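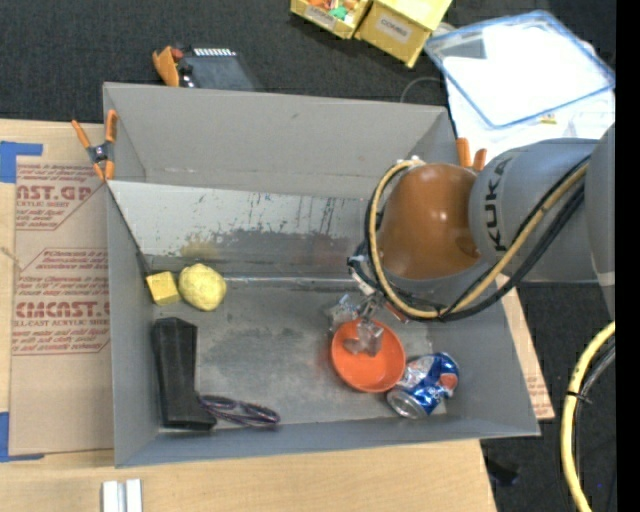

5 April 2025

Long day, but a good one, and I want to get it down before I go home and forget which run was which. Ksawery, most of this is for you, as you'll be picking it up from me, but Katalin asked to be kept in the loop too, so I'll try to write in whole sentences.

The question is still the one we argued over at lunch. When the arm pushes an object and then picks it, does the push earn its keep, or are we spending time on it because it looks clever? Bok-nam's feeling was that it only pays off for things lying against the walls, where there's no room for a fingertip on the far side. My feeling was that it would help everywhere a little. I'm sorry to say I think she is winning!

Same bin as before, with the sloping metal panel in along the far side. Objects for the set were the small yellow cube, the lumpy yellow ball, the orange bowl, the Pepsi can, and the long black boxy thing with the cord bundled up at its end. I like this mix. The cube loves to sit down in the corner by the panel, the can likes to snuggle up to the bowl, and the cord gives the segmentation something to chew on. The arm is the KUKA with the clear fingertips on the gripper.

What I ran, in order:

Policy A, grasp only. It takes the top-scoring grasp and goes. If the score is under threshold it goes anyway.

Policy B, push first whenever the best score is under threshold, with no more than 2 pushes before it has to commit to something.

Policy C, same as B, but pushes are only allowed for objects inside the wall margin. This is Bok-nam's version, and I put it in last thing, so please read the code kindly.

Each policy got 10 resets with the same starting layouts, as near as I can place things by hand. I also reran the offline scorer on the 900 saved scenes from the Timlow set, which took most of the morning and made the office very warm.

B beat A plainly on the corner layouts. The cube was the clearest case: A keeps coming down with one finger on the panel and closing on nothing, and B gives it a nudge along the floor and then has both sides to work with. In the middle of the bin I couldn't tell A from B on success, and B was slower every time. C kept nearly all of what B gained and got most of the time back. I had to read the log twice because I didn't want to believe it.

The bowl is its own little problem. It grasps beautifully by the rim, but if the can is up against it the scorer sees one big object and puts the grasp right across the pair. A push does separate them, only C won't allow one there, as neither counts as near a wall. Arūnas suggested a second trigger, on contact between masks instead of distance to the wall, and I think he's right. I'd like to try it before we write anything up.

The panel reflections are still with us. There's a yellowish smear on the metal above the yellow objects, and on 6 of the saved scenes the detector put a proposal on the reflection itself. The depth check throws those out, so no harm done, but it does cost a cycle. Wendelin wants to sand the panel dull. I'd rather leave it shiny for now and keep the hard version, and I told him so, and we parted friends.

Things to do:

Write the mask contact trigger (me, with Arūnas).
Rerun C on the bowl and can layouts only.
Log push length properly. At the moment we save the commanded length, and I want the measured one next to it.
Ask Katalin whether the Balogh threshold was tuned with pushing on or off. If it was on, A has been getting a raw deal all along and I owe it an apology.

Logs are in the shared folder under prindmont, one subfolder per policy. Ignore the one called C_old, the wall margin in it was in the wrong units.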